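Cloltadico remaster, is it worth the money?

Posted by mapfolder
Has anyone here put real time into the Cloltadico remaster? Store page says 50 cases, new voices, and a "smarter" suspect system. I played the old one to death and I have my doubts.

Posted by Dirk Dijkstra
I'm 5 hours in and I don't see 50 cases. I see a few cases with the names swapped. The burglary at Brenard is the same burglary you get at the docks, down to the broken lock. The voices are fine. The suspect system is a dice roll, as far as I can tell — I reloaded one interview 4 times, asked the same things in the same order, and got two confessions.

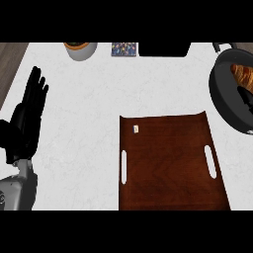

I also turned off the hint arrow and the game turned it back on at the next case. Clarkon patched that on Tuesday, supposedly. Mine still does it.

Posted by jiang_fan
Did you read the notebook before the interview? Suspects react to what you've logged. I got Jiang to crack first try with all the evidence in.

Posted by Dirk Dijkstra
Yes, I read it. Same notebook, same save. Explain the two confessions.

Posted by oldparser
I'm with jiang_fan on the interviews, but the scoring is a mess. I finished the first chapter with 800 points and a demotion. The manual doesn't say what counts against you.

Posted by mapfolder
So wait for a sale?

Posted by oldparser
I would. The original still runs if you have the discs.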